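Storing Dry Goods in Reused Metal Containers: A Report on the Shared Workroom Shelf

Penura Household Studies Project, Curkthorpe campus

1. Purpose

The project was set up to find out whether the metal containers that students throw away each term could replace the plastic tubs used for dry goods in the shared kitchen. The tubs had cracked at the corners, and the lids no longer matched. Our supervisor, Refilwe Magagula, asked for a short practical study with a written recommendation by May.

The report covers the choice of containers, the way they were cleaned and labeled, and the comments received from the students who used them. It does not deal with canned food or with any liquid.

2. Method

Containers were collected from the two residence halls, Maluleke and Skendumitz. A notice by each front door asked residents to leave empty cans and canisters with their lids. Any container with rust on the inner seam was rejected. So was any container whose lid had to be forced. In total, 96 containers were accepted.

Each one was washed, dried upside down overnight, and wiped again before filling. The original printed bands were left in place wherever they were sound. Removing them took a long time and left a sticky surface – the first few we tried had to be washed again. Contents were written on a strip of paper tape on the lid.

The containers were checked at a table in the workroom, because the kitchen counters are in use for most of the day. Large and small sizes were handled together so that their lids could be compared directly.

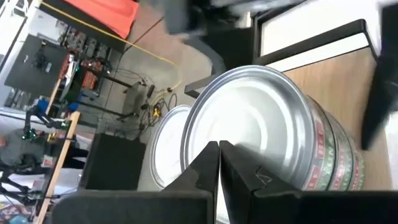 Large silver can and white-lidded container on a wooden tabletop
(Report by Siyabonga Msimang, second-year student and storage lead)

The large silver can with red and green stripes around its body is typical of the wider size. Its round lid has a raised rim, and it can be gripped along that rim with one hand. The container standing next to it has a white lid with a thin silver edge. White lids were easier to write on, and several users asked for more of them.

3. Results

Containers of the wider size were preferred for rice, flour, and oats. A standard measuring cup fits through the opening, and there was less spilling when refilling. The narrow ones suited tea and dried beans. They were less popular for sugar, which tended to pack down at the bottom.

Bheki Sithole kept the comment sheet. The most frequent complaint concerned cans laid on their sides to save shelf height. A round can on its side rolls, and the tape label ends up facing the wall. We now ask that all containers stand upright – the upper shelf was raised one notch to allow for this.

Dents were not a problem unless they reached the rim. Two containers were withdrawn for that reason.

4. Cost

The project was given a budget of $200. Most of it went to paper tape, drying racks, and a replacement shelf bracket. The containers themselves cost nothing.

5. Recommendation

The plastic tubs should be retired as they fail, with wide metal containers taking their place first. Spare lids should be kept in a separate box and sorted by diameter. Liudmyla Symonenko has agreed to keep the collection notices up at both halls until the end of May.

Submitted Apr 7, 2026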